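Teleop demos for pipette pick: how many before training?
3 min read

wekov_bench
I'm driving two arms in simulation by remote control. The task is to take a pipette off a round stand. I have 44 demos so far, and the policy still closes its fingers too early. The wrist view is what I steer by near the end.

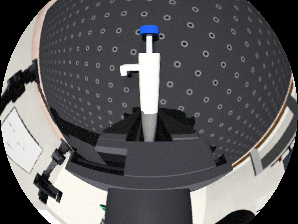

Re: grip height

puvex18
44 is low. I'd record more, and I'd start every one from a different arm pose. Do you go in from the side or from above?

wekov_bench
From the side, at cap height.
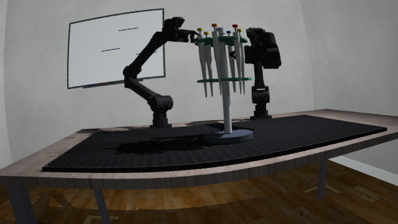

I tried coming from above in September and kept bumping the neighboring caps. The side approach is slower to drive, but I throw away fewer runs.

oksanen_t
Disagree with puvex18. More demos won't fix it if you hesitate at the rim in all of them. The policy copies the pause. Delete the slow ones and retrain on what's left, even if you only keep 15.

puvex18
15 is nothing. You'd be fitting to one approach angle.

wekov_bench
Room camera, with the right arm next to the rim:

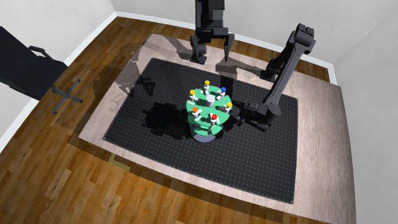
Last edited: Thursday, January 23, 2020

I do slow down there. The yellow cap on that side hides the fingers from me.

oksanen_t
Then switch to the wrist view sooner.
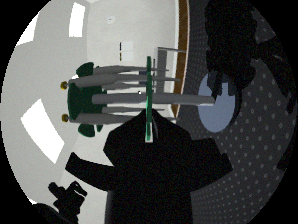
Wrist view, rods and green hub

ballix
Same problem here. I cut the pauses out of the recordings and kept all the runs. Try that before deleting any.

This site uses cookies. Accept | Settings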